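Core Store and Prep Room, Pridonar Building
Walk-through checklist, 19th July
Inspector: Chantal Kowalchuk
Present: Poul Norðdahl (marine sediments), Aqeel Mengal (fossil plants)

1. Rock saw guard fitted and closes fully. PASS
Someone has written "please" on it. Fine by me.

2. Eye wash station reachable. FAIL
Reachable by anyone who can climb over two crates of Devonian shale. Crates to go back on the racks.

3. Acid cabinet locked, log up to date. PASS, JUST
Last entry is from May and reads "topped up." With what, Aqeel? Please fill in.

4. Core racks within load limit. FAIL
Bay 76 is rated for 2671 pounds and is carrying 3000. Poul says the black shale is denser than it looks. The rack has noticed. Move the overflow to the lower bay before anyone stands under it again.

5. Dust extraction on at the grinding bench. PASS
Loud enough that I took the rest of my notes by pointing.

6. Fossil root slabs strapped down. PASS
Best-kept thing in the building. They have waited since the first forests and will not be going anywhere now.

7. Cords and chargers off the floor. FAIL
Applies to personal items too. Power strips belong on the wall hooks, and there are plenty of hooks.
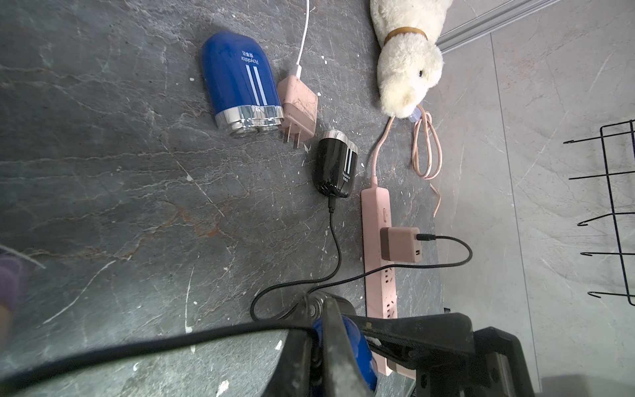 Item 7: two electric shavers, a charger and a power strip at floor level.

8. Exit signs lit. PASS

9. First aid kit stocked. FAIL
Contains one bandage and a trilobite. Canan Keskin to restock and return the trilobite to its drawer.

Items 2 and 4 to be fixed before any more sawing. Send fixes to Chantal.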